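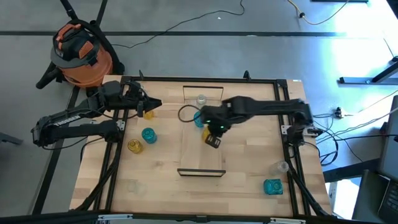
Who can apply for the inflation and tax research post?
Anyone with a degree in economics, statistics or public policy, or with four years of paid work on tax or price data.

Stullameck Policy Unit
Research Officer, Indirect Taxation and Prices
Reference: SPU/11
Closing date: 9 Jun 2018

Stullameck Policy Unit supplies written briefings on tax and spending to elected members and their staff. It takes no party money. The post holder will join the public finance desk at Bustesar and will report to the head of that desk.

The main task is to track how changes in sales tax rates pass through to shop prices, and how the resulting revenue is shared between national and regional government. Members of both chambers use this material in debate, often at short notice. Figures must therefore be traceable to a published source, with the table and release named in each case.

Duties

Maintain the desk's price series, including food, fuel and household goods.
Draft briefings ahead of finance debates and answer follow-up queries from members' offices.
Check statements made in debate against the official record -- both the wording and the figures.
Write the regional revenue section of the Abernathy Review, which appears each October.
Attend hearings of the finance select committee when the desk is asked to do so. 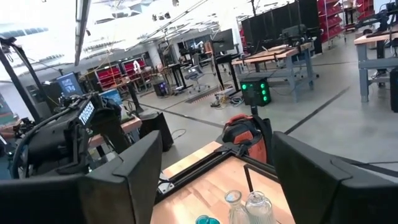

The post holder will also keep the log of corrections. Any error found in a published briefing is entered there with the original text, the corrected text and the date of issue. Corrections are sent to every office that received the briefing.

Requirements

Sound knowledge of how indirect taxes are set, collected and shared.
Ability to work with index numbers, including rebasing and changes in weights.
Clear written English. Candidates will be asked for a writing sample of no more than two pages.
No elected office or paid party role held at present. Ordinary party membership is not a bar but must be declared.

Terms

The contract is for 13 months, full time, with an unpaid break of up to four weeks by agreement. Travel to the Sistside office is required during the budget session -- fares are refunded at standard class. The notice period is seven weeks on either side.

How to apply

Send a CV, a covering letter and the writing sample to the Bustesar office, quoting the reference in full. Shortlisted candidates will sit a timed drafting test before interview. Late applications will not be read.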